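Section 3: Setting up a print profile for patterned stock

3.1 Before you begin

This section applies to the Gonurach desktop cutter and label printer when used with printed, patterned or coated card. For plain white card, follow Section 2 and disregard the steps below.

The following must be in place:

Stokari print software, installed and registered to your site
One clean feed tray, fitted with the side guides supplied
A test sheet from the same batch as the stock to be used

Note: Card from different batches may differ in shade and surface even where the product code is the same. A profile made for one batch should not be relied upon for another.

3.2 Preparing the stock

1. Remove the card from its wrapping and leave it flat in the room where the printer stands. Heavy card should be left overnight.
2. Fan the sheets and square the edges on a level surface.
3. Check each sheet for creases, raised corners and loose coating. Set damaged sheets aside.
4. Decide which face is to be printed. On floral or other directional designs, mark the top edge of the test sheet lightly in pencil.

Caution: Do not load more than 100 sheets. Overfilling the tray may damage the feed rollers and is not covered by the warranty.

3.3 Creating the profile

1. Switch on the printer and wait until the ready lamp stops flashing.
2. In the Stokari software, open the Profiles menu and choose New.
3. Enter a name for the profile. Names may contain letters, figures and spaces.
4. Set Resolution to 300 dpi.
5. Under Surface, choose Patterned. The Background field will then become available.
6. Choose Light, Medium or Dark to match the main colour of the stock. Dusty pinks, beiges and similar shades should normally be entered as Medium.
7. Press Save.

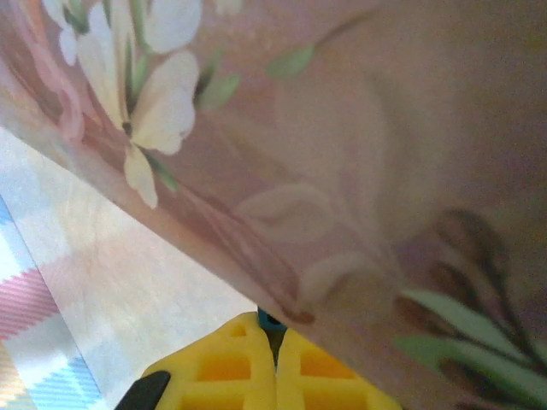
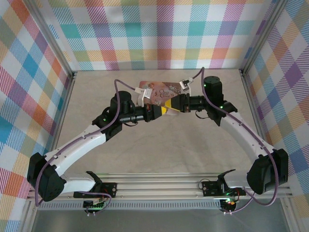
Fig. 3. Floral design, near view (first); small rectangular item held above a light beige surface (second).

3.4 Printing the test sheet

1. Place the marked test sheet in the tray with the printing face upwards and the pencil mark towards the rear.
2. Bring the side guides in until they touch the sheet. They should not bend it.
3. Choose Print Test from the Profiles menu. The printer will produce a line of text, a solid bar and a set of crop marks.
4. Leave the sheet for five minutes before handling.
5. Compare the text with the design behind it. If the lettering is hard to read, return to 3.3, step 6, and choose the next darker setting.
6. Measure the left and right margins. Where these differ, adjust the Offset value and print again on a fresh sheet.

Note: The Offset value is stored with the profile. It does not alter the general settings of the printer.

3.5 Cutting

The blade depth must be set separately for each weight of card. For stock of up to 300 gsm, use the standard Skimitz blade. Heavier stock requires the deep blade, which is sold separately.

1. Close the front cover.
2. Choose Cut Test. A small square will be cut in the lower corner of the sheet.
3. Lift the square. If it does not come away cleanly, raise the blade depth by one step and repeat.

Caution: The blade is sharp. Switch off the printer and remove the power lead before changing or cleaning it.

3.6 Sharing a profile

Profiles may be exported to other printers at the same site by choosing Export and saving the file to a shared folder. The receiving printer must use the same software version. Blade depth is not included in the exported file and must be entered by hand.

For fault codes and their meanings, refer to Section 7.

Section last revised 12/1/18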